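Mellside > Gallery > Folding table, August
Page 2

Quick page this one, more to come when I get a minute. The folding table at Skaltness, shirts mostly. Brown paper down the whole length, blue painters tape over the top to make squares. One garment to a square, that's the rule, and it gets broken by half past nine every time.

Paper gets changed when it creases. Tape too - a bit of old tape under a cuff and you can feel it straight through the fabric. Pale cottons show everything so they go on fresh paper first, darks can wait their turn. Viorica Oprea cuts the paper, I do the tape, which is why the lines at the far end wander a bit on some days.

Shirts this time are from the Avram box. Creams, beiges, a few sandy ones, all thin cotton that won't hold an edge unless you smooth it first. Click for bigger, if the clicking works.

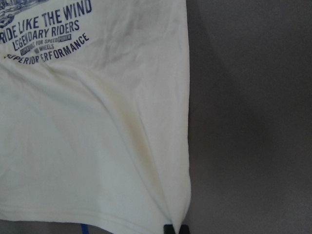 Navy print on the cream cotton, LEGENDARY RIDERS and the small POWER label under it.

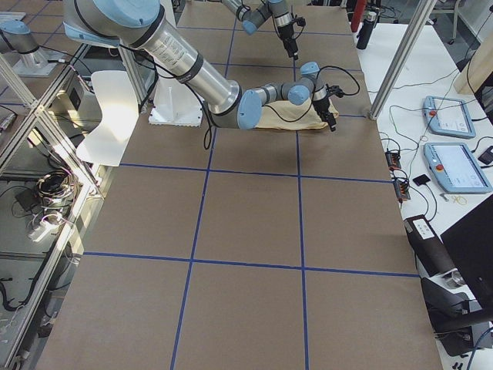 Crumpled, on the paper. Plenty of smoothing to do yet. 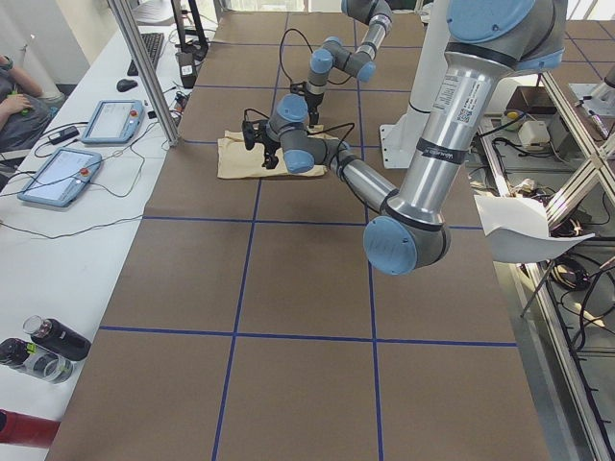
Rumpled beige, up near the top of the table.

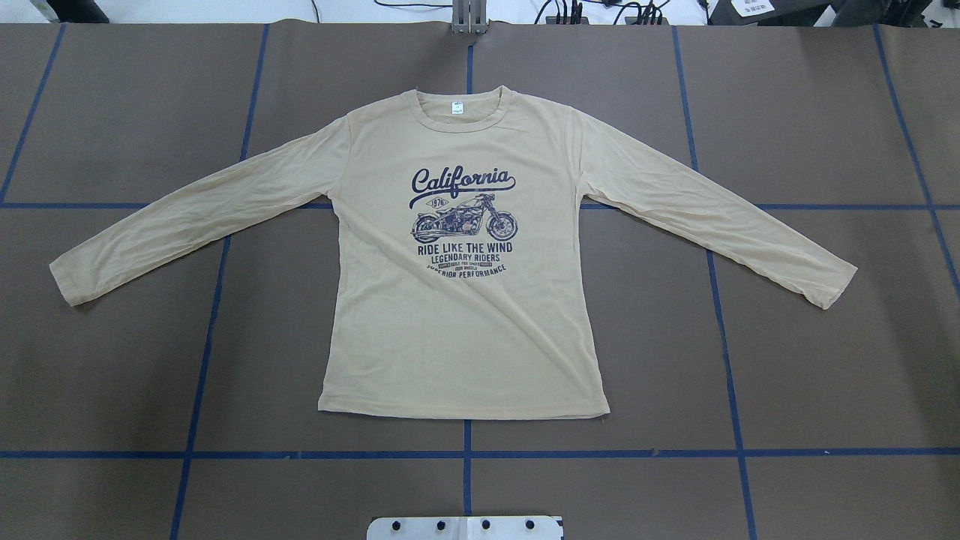
Long sleeve in beige, face up, sleeves out. California across the chest, 1976 in the little oval, motorbike underneath.

Few notes as people asked last time.

Long sleeves: collar away from you, sleeves out first, then chase the creases down to the cuffs with a flat hand. Sides in to the middle, sleeves back down on themselves, then hem up to the collar. Print should end up on top. If it dosen't, you started face up instead of face down. I do this at least once a box.

Short sleeves: same but quicker. Eight to a pile, no more, the ninth always slides off and takes the rest of them with it.

Prints: don't iron over them. Inside out, cool iron, or just leave it. The cracked vintagey look on some of these is meant to be there, please stop putting them in the seconds pile. Viorica found eight in there at the end of the morning and all were perfectly good.

Crumpled ones: pick up by the shoulders, one shake, lay it down again. Dragging a shirt flat from the hem just pulls it skew and then the side seams never meet. Thin cotton is worst for it.

Size labels: check the neck before you fold, not after. We had a whole pile of mediums go out under large and I had to open the lot on the kitchen table at home.

Colours on this page are a bit all over the place, sorry. What I'd call beige Viorica calls sand and the Clendar sheet has down as "oat". If you're matching to the sheet go by the code on the bag - the names are no help to anyone.

Still need: more painters tape (the blue, the cheap beige stuff tears the paper), another roll of kraft, and somebody with longer arms than me for the middle squares.

Page 1 has the towels and the pillowcases. Jumpers will go on a page of thier own once the thicker stuff comes in.

Back to Gallery | Mellside home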